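**Pruvthorpe laboratory: recording of pouring tasks under way**

The Fikura project has begun the second stage of its recording programme at the Pruvthorpe laboratory. Over the coming weeks, operators will guide a robot arm by hand through a set of short tasks involving liquids and glassware, and each completed attempt will be stored as an example from which the learning system can be trained.

The first stage, which closed in February, dealt only with solid objects and produced 283 accepted examples. The present stage has a target of 200 for each task. Lucía Marín, who leads the recording team, has asked that operators work at an even pace and avoid correcting a movement once it has begun. Attempts that include a long pause will be kept in a separate folder – they may be of use later, but they will not count towards the target.

Clear glass was chosen at the request of the modelling group at Stirnow. Its outline changes with the light and with whatever lies behind it, and the system trained on first-stage material often misjudged where a transparent rim ended. The measuring cup now in use has a pointed spout and a long, straight handle, which the gripper holds between its two fingers. Wrist camera views are stored alongside the arm's movements for every attempt.
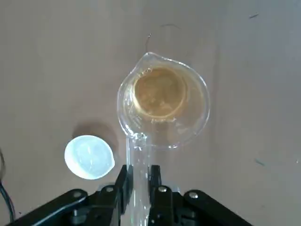

### Arrangements for operators

Sessions are booked through Pastor, the laboratory's scheduling page, and last for two hours. Each operator should complete no more than 3 sessions in a week. New operators are required to attend the Wednesday introduction before their first booking, including those who took part in the first stage.

Liquid levels are to be entered in the session log before recording starts. The position of the cup should be varied between attempts, within the limits given in the task sheet, and the lighting should be left as set. Any spill must be noted in the log and the attempt marked as incomplete – it should not be deleted.

Requests for access to the recorded material should be sent to the Fikura project office at Pruvthorpe.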